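Can a machine clear my kitchen counter yet?

My brother-in-law Gergely asked me in May when I thought he could stop doing housework. He had been reading the Zarkska newsletter, which has promised a home robot for as long as I have subscribed to it. I said not soon, and he wanted to know why, so this post is for him.

Take clearing a worktop. A dishwasher gets the same plates in the same rack. A worktop gets whatever people put down on it.

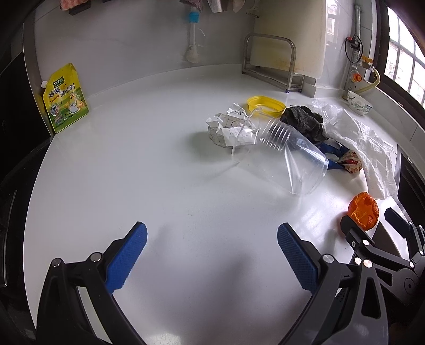

Orange peel, a plastic cup on its side, crumpled paper, a bag. The usual.

Picking things up is mostly fine now. Two fingers with a bit of grip on them will lift a cup or a ball of paper. Thin bags are harder, as they fold and slip and you can't tell what is underneath until you have moved them.

The larger problem is deciding. Peel is rubbish. A lid might be, or it might belong to a tub in the fridge. A cloth could be for the wash or for the bin, and people in the same house will disagree about it. I have thrown out a lid that Nadine wanted - she still mentions it.
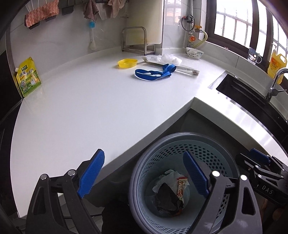

Then there is speed. I can clear a bad worktop before the kettle boils. The machines I have watched take one item, stop, look, and take the next. I don't mind slow if I am out of the house, but then nobody is there when it drops something behind the cooker.

Zoltán Antal, who used to work with me at Holline, thinks shops and factories will get there first, and I agree with him. On a packing line the parts are known and a person can stand by for the odd ones.

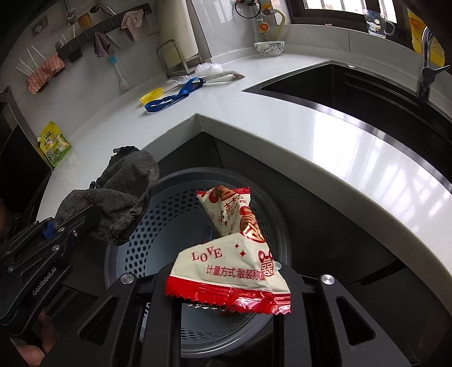
Putting things in the bin sounds like the easy half of the job. You have to be over the opening, let go, and have the thing leave your fingers. A snack wrapper like the one with LOVE on it in red weighs next to nothing, and light plastic likes to cling. A small round bin set under the corner of a counter doesn't leave much room for a bad aim either. I would still call this part close to solved, provided somebody has already decided it is rubbish.

So, Gergely, keep your rubber gloves. I would pay 300 for something that only dealt with wrappers and peel and left the rest alone, and I might see that in a few years. Wiping down afterwards is another post.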